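Lab notes, 5th August

Gripper swap, finally. The Jillen fingers came off both arms, the Thiele ones went on. Took most of the morning, mainly cable routing and one stripped screw, don't ask. Same controller, same Mudus settings as before so the comparison is at least halfway fair.

First impressions. Thiele closes slower but holds a thin rim much better. Plates out of the rack: good. Mugs off the tree: mixed, the handle has to be facing the right way or the fingers just push it round the peg. Bread still the worst of the lot. Too much force and you get a dent, too little and it slides. Force setting is at 78 now, will keep going down untill something drops.

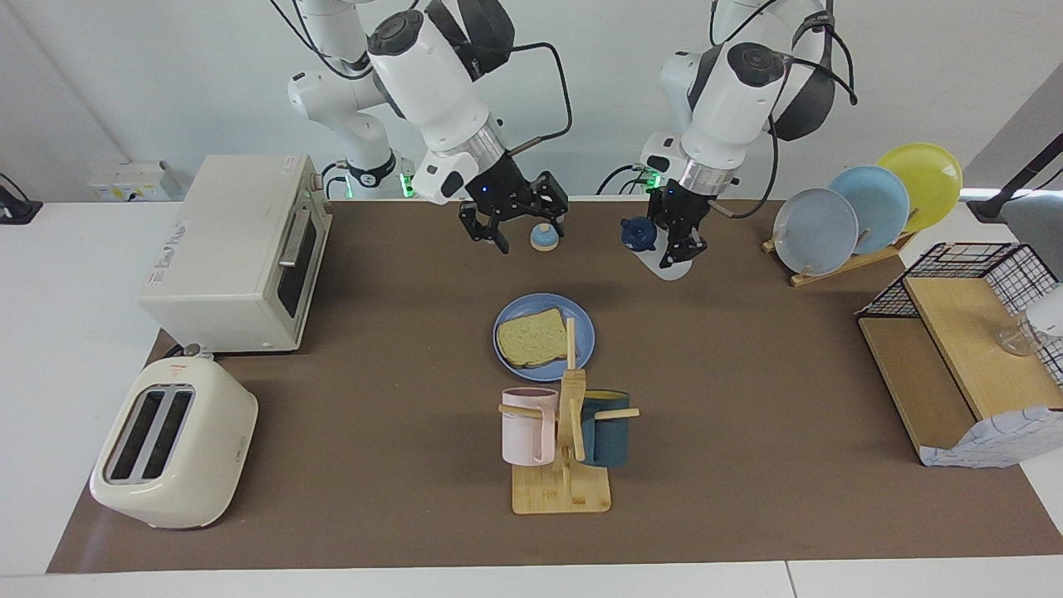 Will we have to redo the old Jillen runs? Only the mug ones, because the approach angle changed and the old numbers wont line up.

Full log is at 1137 grasps across both sets. Target is 3000 before we pick one. Sabine Wegener has the spreadsheet, please put failures in the failure column and not in the comments, she is tired of digging them out.

Also the Itar wrist camera quote came in. Lead time is long, so November at the earliest. Until then we stay with the fixed view and live with the blind spot behind the fingers. If anyone has 2 spare mounting plates, bring them by the bench.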